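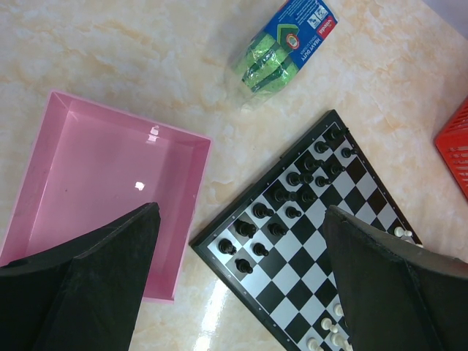 Table-top manipulation at Rendeck: an interview with the Stomwood team

2026-06-30

The student robotics club at Rendeck College enters one event a year, the Stomwood table-top challenge. Entrants have to grasp, move and release household items without a person touching the table once the run has begun. We spoke with the team's software lead and its mechanical lead, both in the final year of the diploma, after a practice session in the club room.

The software lead began with the rules. "Stomwood gives you a list of item classes and you choose your own items within them. One soft package, one open container, one set of small matching parts, and so on. We use a chess set for the small parts. A travel board is good value because you get a lot of similar shapes in a known pattern, and you can check the result by eye."

The chess task is scored on placement. A piece must end up inside its target square, upright, with its neighbours undisturbed. The board may sit at any angle to the arm, and the team turns it between runs. "If you always line it up with the table, you end up training on the table," the software lead said. "We set it on the diagonal a lot. The two back rows are the hard part, as there is very little room to get a finger down between a pawn and whatever is behind it."

The wrist camera is the only sensor used for the final approach. The team's control program, called Vovier, was written in the first year of the project and has been rebuilt once. It takes the wrist view, picks a grasp point and closes the distance in small steps. An earlier version planned the whole move from one picture taken at the start. "That was faster and it was worse," the software lead said. "Any error at the beginning stayed with you until the end."

The mechanical lead looks after the fingers. "Wide fingers are fine for a package or the side of a basket. They block the view, though. By the time you are low over the board, a good share of it is behind the finger. You have to decide whether you trust what you saw a moment ago or back off and look again." Vovier backs off. The cost is almost 10 seconds on a difficult grasp, and the team has accepted it.

Small parts are also practised away from the board. The usual drill puts a single plastic part on a metal tray, and the operator brings the fingertips down on either side of it before closing.

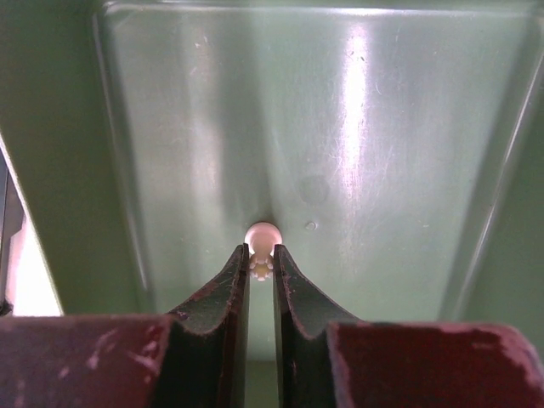 "The tray is a nuisance, which is why we keep using it," the mechanical lead said. "The floor is shiny and it has picked up scratches. A highlight on metal can look like an edge to the software. If the grasp point jumps to a streak of light, you know about it straight away." The same fault appears on the glossy table surface when the overhead lights are on. The team tried a matte cloth for a few weeks in March and took it off again, as the Stomwood rules do not allow entrants to cover the competition table.

Asked how much data the club has collected, the software lead gave a figure of 900 recorded attempts, of which 800 are used for training. The rest are held back for testing and are not looked at while the program is being changed. Failed grasps are kept in both groups. "Early on we were deleting the bad ones. Our instructor asked what we thought the program was going to learn from a folder of successes, and we stopped."

Labelling is done by hand, in pairs. One student marks the grasp point and the other checks it. Where they disagree, the attempt is set aside and discussed at the next meeting. Both leads described this as the slowest part of the project and neither had a plan to speed it up. 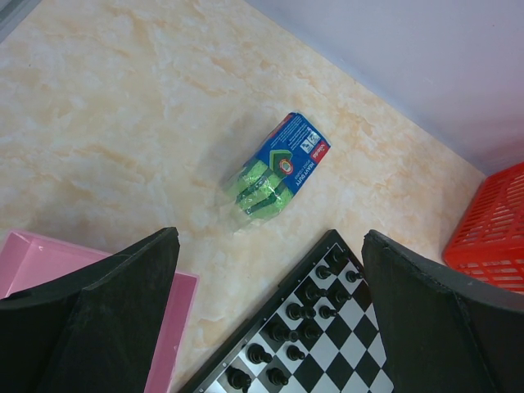 Soft packaging and clear film

The soft package is a wrapped pack of green Vileda scouring sponges. The clear film is the problem here. "The printed label is easy. It is blue and it has plenty of detail," the software lead said. "The other end is green sponge behind shiny plastic, and every crinkle gives you a white spot that moves when the camera moves. We weight the grasp towards the middle of the pack and ignore very bright pixels."

Force is set low for this item. The mechanical lead said a pack of sponges will compress a long way before it slips, and that motor current alone is a poor guide to whether it has been gripped. The club has asked Segers, which supplies its finger pads, for a softer grade to try on film.

The open containers are a pink tray and a red plastic basket. Both are grasped by the wall. The basket has openings in its side, and the mechanical lead would like to use them. "You could put a fingertip through. At the moment we treat the side as solid, and it works often enough that I can't get anyone to spend time on it."

Plans for the next term

The team has 4 members and two of them graduate this year. The next group will receive the recordings, the Vovier source and a written list of known faults. The software lead put the back-rank chess grasp at the top of that list, followed by glare. The mechanical lead's first item was a narrower pair of fingers, with drawings already in the club folder. New members can join at the start of term, and no programming experience is required for the labelling work.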